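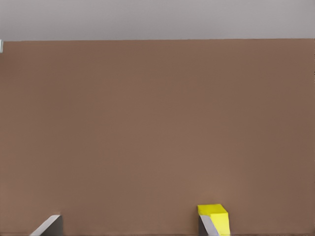

Preparing and Painting Interior Walls
Household Guidance for Residents – Modedville Housing Office

Residents may repaint interior walls at their own expense after submitting the color request form to the office. Please allow two weeks for a reply. Work in kitchens and bathrooms requires a moisture-resistant paint.

Before painting

Move furniture to the center of the room and cover it. Turn off the power at the breaker before removing switch plates, and keep the screws taped to the back of each plate.

Wash the walls with warm water and a small amount of dish soap, working from the baseboard upward. Rinse with clean water and leave the surface to dry overnight. Kitchen walls near the stove usually need a second wash.

Fill nail holes with lightweight spackle, let it harden and sand it flush. Larger damage – anything wider than a quarter – should be reported to the maintenance desk in the MacLeod building before it is covered.

Homes built before 1978 may contain lead paint. Do not sand or scrape old paint in these units until the office has confirmed that it is safe to do so.

Applying the paint

Stir the can thoroughly, including the bottom. Where more than one can is needed, combine them in a clean bucket so that the color matches across the room. Cut in along the ceiling and corners with an angled brush, then roll the open wall while that edge is still wet.

Two coats are expected. Follow the drying time on the label, and keep the room above 60 degrees until the second coat has dried. Flat finishes hide small flaws but mark easily; eggshell is easier to wipe clean.

Storage and disposal

Seal leftover paint, label the lid with the room and date, and store it away from heat and frost. Liquid paint must not go into sinks or storm drains. The Dostmont drop-off site accepts closed cans throughout July.

Questions may be directed to Ilona Halász, Resident Services, extension 590.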